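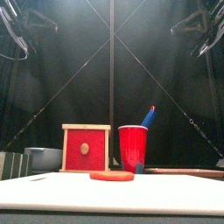

Plustska bench board, white, with black backdrop curtain

Product group: worktops and table backdrops
Supplied by: Medivell
Finish: white board, black curtain
Width: 2,000 mm

The Plustska bench board is a broad, flat top that lies across an existing table and covers its full width. It is intended for craft rooms, sorting tables and small workshops where the table underneath is sound but the surface is too dark or too worn to work on comfortably. Small parts and coloured materials are easier to find on white than on a dark table.

The front edge is a thick white rim, slightly rounded, so that forearms can rest on it during longer tasks.

The board is sold on its own or with the black curtain. The curtain hangs behind the table and hides shelving, doorways and whatever else is in the room. It is wide enough to fill the view from the working side when the table is placed centrally in front of it. Lighting from above is recommended. Light from the side shows up the folds in the fabric and casts long shadows across the board.

Placing the board

Two people should lift it. Clear and wipe the table first, as grit trapped underneath will mark the table top. Lower the rear edge, slide the board back until the front rim is parallel with the front of the table, then lower the front. Check it for rocking at each corner. If it rocks, level the table at the feet and leave the board unpacked underneath; packing pieces tend to work loose.

Maximum evenly spread load is 100 kg. Do not stand or kneel on the board, and do not clamp to the front rim.

Hanging the curtain

The curtain needs a rail or a tensioned line above the table. Neither is included. Allow a gap between the curtain and the rear edge of the board so that the fabric does not drag on the surface. 

Cleaning

Wipe with a damp cloth and a little washing-up liquid, then dry. Modelling dough, wax and similar soft materials should be lifted off with a plastic scraper before wiping. Strong colours left standing overnight can stain - orange and red more than others. Scouring powder dulls the finish and is not covered by the guarantee. The curtain is brushed or vacuumed and must not be machine washed.

Ordering

Board only: Pollock 2
Board with curtain: Pollock 9

Both versions are delivered flat to the ground floor. The curtain is packed separately and may arrive earlier than the board. Please check the front rim for transport damage before signing, and keep the packaging until the board has been placed.

Replacement curtains can be ordered without a board. Offcuts for stain testing are available from the Binduseo showroom on request.

Technical questions and orders for several tables: Ainhoa Montes, product desk.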